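Dindatwood Parts Names

A word list for small spare parts, with plain names, shop names and short definitions

Last updated 8th September

Summary

Dindatwood Parts Names is a list of 1720 names for the small parts that pile up in repair shops, school workshops and home garages. Each name points to a plain entry that says what the part is and what else people call it. The list grew out of the stock sheets of the Dindatwood tool library, where the same hose clamp had been entered under four spellings and two trade names.

The list is meant for people who keep a stock sheet and want to find things in it again. It has also been used to clean up old inventories and to write labels for drawers.

What is in the download

names.csv has one row per name.
groups.csv has one row per group. There are 66 groups, such as fasteners, fittings, switches, fuses, springs and seals.
changes.txt lists edits by release.
README is this file.

Columns in names.csv

entry: a number shared by every name for the same part.
name: the name as written by the person who sent it in. Spelling is corrected, word choice is left alone.
preferred: yes or no. Every entry has exactly one preferred name.
group: the short code from groups.csv.
region: where the name is used, if the sender told us. Often blank.
source: stock sheet, drawer label, spoken, or printed list.
note: free text. May contain commas, so the field is always quoted.

Columns in groups.csv are code, title and parent. A blank parent means a top-level group.

How the names were collected

The first batch came from the Dindatwood stock sheets. After that we asked shops to send us their own lists in whatever form they had. Most came as spreadsheets. A few were typed up from cards, and one from Planel was read out over the phone, which explains the odd spellings in early releases. In all, 35 shops and households are represented.

Two people read each new name. If they agreed on what the part was, it went in. If they didn't, the name was held and the sender was asked to describe the part or send one over. Held names are not in the download.

Containers

Containers have their own group because half of the sheets we received treated the container as part of the name ("tray washers", "jar fuses"). We split these. The container goes under its own entry and the part goes under its own entry, and the original wording is kept in the note.

Tray, bin, drawer, jar, tin and tub are separate entries. Basket is listed as another name for tray only when the sender used both words for the same thing. Mesh tray and wire tray share an entry. 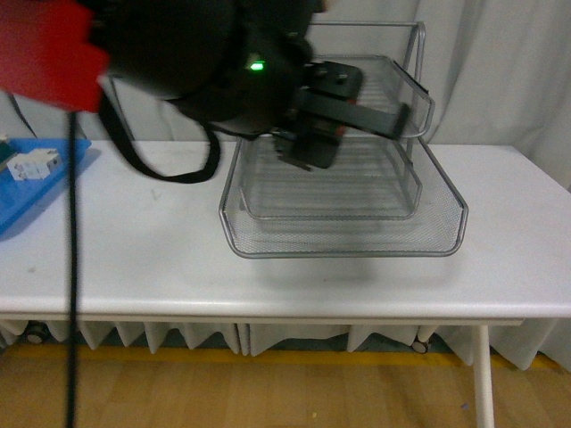 Metal mesh tray, group code CON

Choosing the preferred name

The preferred name is the one a new member of a tool library would be most likely to type. We start with the name that turns up in the most source lists. Ties go to the shorter name. Brand names are never preferred, even where everyone uses them, but they are kept as rows if they were sent in. Names that describe color alone are not preferred either, though we bent this for wire connectors.

Plural forms are left out unless the part is only ever sold or used as a pair. Hook and eye is one entry. So is nut and bolt when a shop stocks them together, which made some contributors unhappy.

Switches

This is the group with the most overlap. Shops use push button, push switch and button switch for the same thing, and some use button for the cap alone. We list the whole unit as push-button switch and give the cap a separate entry. Types are named by the shape of the part you touch: rocker, toggle, slide, key, mushroom head. Emergency stop is entered as a use, with E-stop, kill switch and panic button as other names. A search for any of them leads to the same entry. 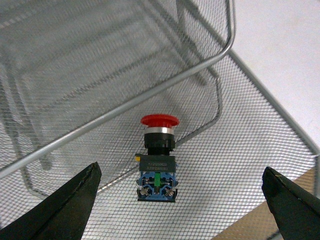

Tarek El Khatib wrote that kill switch should come out of that entry altogether, as in his shop it only ever means the pull cord on an outboard motor, and a customer who asks for one does not want a button. He would rather see two entries with a note on each pointing to the other. We have made that change in the working copy and it will be in the November release.

Known problems

Plumbing is thin. Only a handful of the lists we received had any plumbing parts at all, and those came from the same few streets in Lis.

Region is not reliable. Some senders gave the place where they learned the trade and others gave the place where they work now.

The words adapter, coupler, union and joiner are not used consistently between groups. Do not merge on these names without reading the notes.

Thread sizes are not recorded. If a sender's name included a size, it was moved to the note as written, in inches or millimeters, with no conversion.

Not suitable for

Ordering parts. The list says nothing about ratings, fit or safety approval, and two parts with the same name may not be interchangeable.

Sending corrections

Send one name per line with the part it refers to and, if you can, the place where you heard it. Lists of any length are welcome. Please remove prices and customer names first.

Use and credit

Free to use, copy and change. Please credit Dindatwood Parts Names and say which release you used. Jindard hosts the download and keeps the older releases; links to those are at the top of changes.txt.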